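Varndale Community Choir — notes from the August meeting

I took the notes again, so blame me for the spelling. We started at 7:10 with 16 of us in the room, which is pretty good for summer!

Money first. We have 1,338 dollars in the account after paying for the piano tuning. Dues stay at 40 for the fall (I was ready for a fight on that one and didn't get it). Anyone who still owes for spring, please bring it to the first rehearsal.

Concert clothes took up a good half hour. The altos are tired of all black and I can't say I blame them. We talked over scarves, colored tops, and letting each section pick its own shade. The vote went to bright tops over black pants, any brand, no logos. Orange got the most hands, with purple for trim.

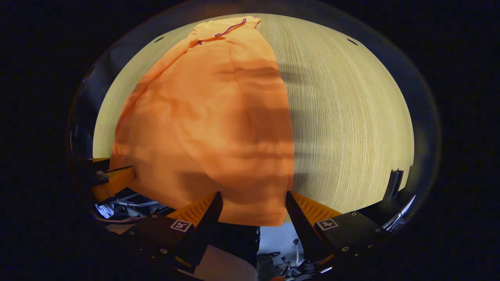 Orange with a thin purple cord.

Next, the music. We're keeping the Skella lullaby and both of the Wilczyńska pieces, and dropping the long one in Latin that made the tenors so unhappy in May. I asked for one more fast number to close the first half and got four suggestions, all of them slow. Send me more!

The Trekach hall is ours for the winter concert. It seats 70, so we'll do two shows, afternoon and evening, and the doors open at 2:30 for the first one.

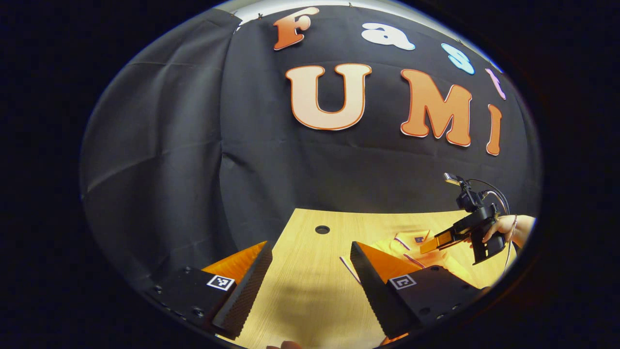

Publicity was last, and we were all getting hungry by then. We want a sign behind the risers this year with the choir's name on it, big enough to read from the back row. I like cut-out letters on black cloth, with orange ones outlined in white and a pale blue or pink one mixed in, and most people seemed happy with that. The second row of words can be larger than the first. We still need somebody with a steady hand and good scissors — tell me if that's you.

Snacks: the sopranos have September, the basses have October. Please, no more nuts.

We finished at 8:45 and I locked up. Next meeting is same room, same time, and bring your folders.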